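December, start 8:40

Cup unloading, second block. Bench 2, left arm only. Joris Peeters on the leader arm until noon, me on logging and resets, Cempaka Tuhumury reviewing remotely.

Target for this task is 198 accepted episodes before the Mosier training run. We agreed on 12 per operator per sitting, then swap. Quality drops after that, mostly in the approach phase — people get fast and skip the pause above the grasp.

Setup notes, so I don't have to work them out again:

- Rack placed by hand, no fixture. Rotate it between episodes and don't return to the same angle twice in a row.
- Cups are plastic, pastel, all from the Ulallow order. Load them on their sides. Upright loading is a separate task with its own prompt string.
- Exposure and white balance locked on the wrist camera before the first episode. Last block had them on auto and the pale cups drifted in color whenever the gripper came close.
- Episode starts with the gripper open, above the table, rack at least partly in the wrist view.
- Prompt string: "take the cups out of the rack and set them on the table". Keep the lowercase. Toon's parser still chokes on the other version.

9:25. First sitting finished. Two episodes rejected. In one, the operator regrasped three times on the same cup and then pushed it through the wires. In the other the leader arm lost sync for a moment and the follower jumped. Both marked in the log, files kept. Ward Verschueren wants the regrasp one for the recovery set, which is fine with me as long as it stays out of the main split.

Checked wrist frames before going on. Start poses vary more than in block one, which was the point. 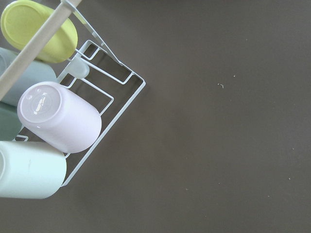
Wrist cam, rack at upper left, five cups on their sides. Lavender one is the clearest view.

Comments on this start pose. The rod lies across the yellow-green and gray-blue cups from this angle, so any approach to those two has to deal with it. The lavender cup has the best view of its base, and an operator will take it first nearly every time if left alone. That gives us a policy that has learned "grab the pale one in the middle". From the next sitting on, the first cup is assigned before the episode starts, read off a shuffled list taped next to the pedal.

Dark green is mostly behind lavender here. Leave these cases in. Cempaka's note on block one was that partly hidden cups were underrepresented, and she is right, I had been resetting with everything spread out for the camera.

Low contrast is the other thing to watch. White wire is easy to find on the brown surface, but the near-white cups against the wire are less so. The Skarkudik segmenter merged cup and rack in some of the block one frames. Not a blocker, as we don't train on the masks, but the auto-success check uses them, so every success label today gets confirmed by eye.

There are small light specks on the surface too. Table wipe goes on the reset checklist, once per sitting. I don't want it done per episode, it adds too much time.

10:50. Swapped operator, Joris to resets, me on the leader arm. My own approach is slower than his and comes in from the right. Good for spread, bad for average episode length. Raised the timeout so that the recorder doesn't clip the last placement.

11:35. Gripper force limit lowered one step. Cups were visibly ovaling under the fingers at closure. Changed mid-block, so the config hash differs from here on. Rianne Vermeulen should be told before she merges anything.

Open:

- Move the success check off the masks, or retrain it on pale cups (Ward)
- Fix the prompt parser (Toon)
- Leader arm sync drop: look at the USB hub first, then the cable (Joris)
- Decide whether a cup that rolls after release counts as placed. I have been accepting it if it stays on the table.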